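Section 4: Clearing and sorting outerwear from the bed

Use this section when coats and padded jackets have ended up on a bed with the blankets. Complete Section 3 (Setting up the Malska storage frame) first. The frame must be standing level, with both rails locked, before anything is hung on it.

What you need

The Rulelby hanging rail and its wide-shouldered hangers
One Clirkimel breathable bag for each padded jacket
A soft clothes brush
A damp cloth, wrung out well

Before you start

Open the curtains or turn on the main light. Dark collars and drawstrings are hard to find in a heap of bedding. Keep pets off the bed until the job is finished.

4.1 Lifting the jacket off the pile

1. Find the top layer. A puffer jacket dropped on bedding tends to bunch up, and fleece underneath can cling to it.
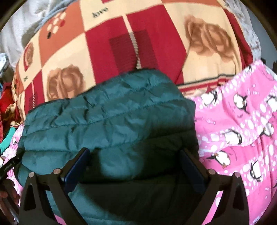 Page 31

The teal jacket is lying on bright pink penguin-print fleece. Lift the jacket only, and leave the fleece where it is for now.

2. Take hold of the jacket in two places and raise it straight up. Do not drag it sideways across the bed.

3. If the fleece comes up too, hold it down with your free hand and peel the jacket away slowly.

Caution: Never pull a padded jacket by a single quilted channel. The stitching can give way and the fill will shift into the next channel.

4.2 Finding the collar and the label

1. Lay the jacket back down loosely and look for the collar. On many jackets the lining is a different colour from the shell – navy inside teal, for instance – and the change in colour is the quickest guide.

2. Turn the collar outward so that the label faces you. Follow the washing symbols on the label if they differ from anything in this guide.

3. Run the drawstring through your fingers and check that the ends are free. Undo any knots now.

Note: If the label has faded and can't be read, treat the jacket as cold wash, no tumble drying, no ironing.

4. Straighten the sleeves one at a time, working from the shoulder to the cuff.

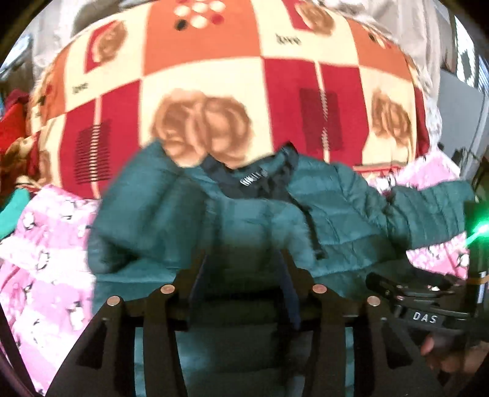

4.3 Hanging and bagging

1. Close the zipper or snaps to the top, if fitted. Empty the pockets.

2. Brush off lint and pet hair. Wipe marks with the damp cloth and let the jacket dry fully before going on.

3. Place the jacket on a wide-shouldered hanger and hang it on the upper rail. Leave a gap of two fingers between hangers.

4. Slide the Clirkimel bag over from the top. Do not squeeze the air out – compressed fill can take days to recover its loft.

Caution: Do not store padded jackets in vacuum bags for longer than three weeks.

4.4 Folding the bedding

1. Shake out each fleece and fold it in half twice, printed side out, so you can tell them apart on the shelf.

2. Fold heavier blankets last and put them at the bottom of the stack.

3. If the stack leans, divide it in two.

Spare bags and hangers can be ordered from Assefa Home Storage under part number 1310.

Guide text by Hawi Moges. Revised September 17, 2024.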